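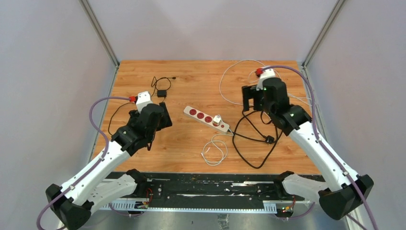 Tue 30 May

Bench leads, sorting and checking. Continued from the list I left on the whiteboard.

Aim for the day was to get the small power supplies and extension leads off the shelf, decide which stay in use, and write down the rule we use for labelling, as it has only ever been passed on by word of mouth. B. Petchrat wants the inspection sheet closed before the Zatimis job comes in.

Power strip, white, red sockets. Kept. This is the one that lives in the Colline drawer. Checks made: sockets for cracking round the earth contacts, case screws, cord grip at the entry, flex along its full length between finger and thumb. No faults. Earth continuity and insulation both pass, readings entered on the sheet. Polarity correct at every socket. The red inserts pick up a grey film from handling; wiped with a barely damp cloth with the strip unplugged, then left 30 minutes before testing. Next check due November.

Note on socket grip. One position holds a plug more loosely than the rest. It passes, but I have put it down as a remark and it should be compared at the next check. If it has got worse the strip goes in the scrap bin. We don't open these up.

Black adapter with thin lead. Kept for now. Output lead is on the thin side and has been wound tight at some time, so it springs back into loops whatever one does with it. Flexed it at the strain relief under load, no dropout over 17 bends. Output on no load within 0.2 V of nominal. Do not wind this one round its own body. Loose coil, paper tie, flat in the tray.

White charger, the small cube with the sticker. Kept. The sticker is not one of ours and doesn't count as a label. It also sits where I would have put the test label, so the label goes on one of the plain sides. I did not try to peel the sticker off. Last time I used label remover on a white case it left a dull patch and the new label would not stick to it.

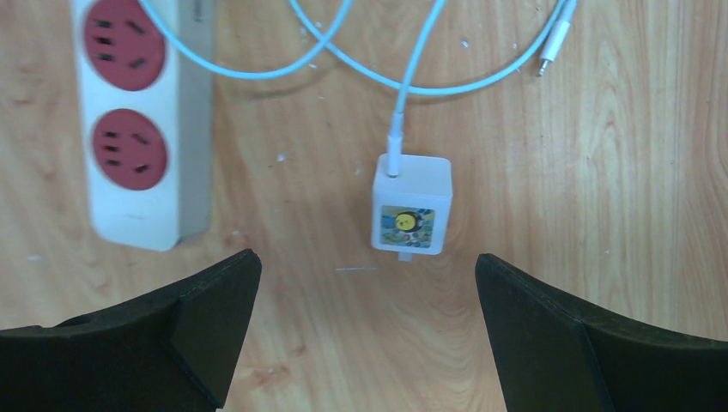 White cube charger, sticker face, with strip to the left.

Charger pins: clean, no blackening, no play when rocked. Run at full load for 90 minutes on the Gunawan dummy load. Case got warm, levelled off at 24 degrees above the room and stayed there. Acceptable for a supply this size. No smell, no whine.

Cords. Most of the time went here. When several light-coloured cords are put away together they lock into each other, and it is then tempting to pull on the nearest end, which is how connectors get damaged. Procedure as agreed:

1. Isolate everything first.
2. Find both ends of one cord and put a peg on each.
3. Work the loops open from the middle. Do not pull by the plug.
4. Lay the freed cord to one side before starting the next.
5. Coil over-under, no tighter than a mug.

Labels. Stirano tape, 12 mm, black on white. Flag style on cords, a hand's width from the plug. Flat on adapters, away from the rating plate. Text is item number, month of next check, initials. Nothing else. The old style with the room name on it is to be replaced as we come across it, as the room names have changed twice.

Storage. Chargers and adapters in the shallow tray, pins up or sideways so they don't scratch each other. Strips in the drawer with the flex coiled beside and not on top. Anything with a remark against it goes at the front.

Outstanding:
- order paper ties, the reusable sort
- ask Buppha whether adapters with a captive lead need one label or two
- replace the frayed test lead on the dummy load (red one)
- copy readings from the sheet to the register

Comments (4)

B. Petchrat: One label. Put it on the body. The lead can't go anywhere without it.

KM: Which position on the strip is the loose one? The remark needs to say, or the next person will have to guess.

B. Petchrat: Agreed. Number them from the flex end and add it to the sheet.

KM: Paper ties ordered. They only had the long ones.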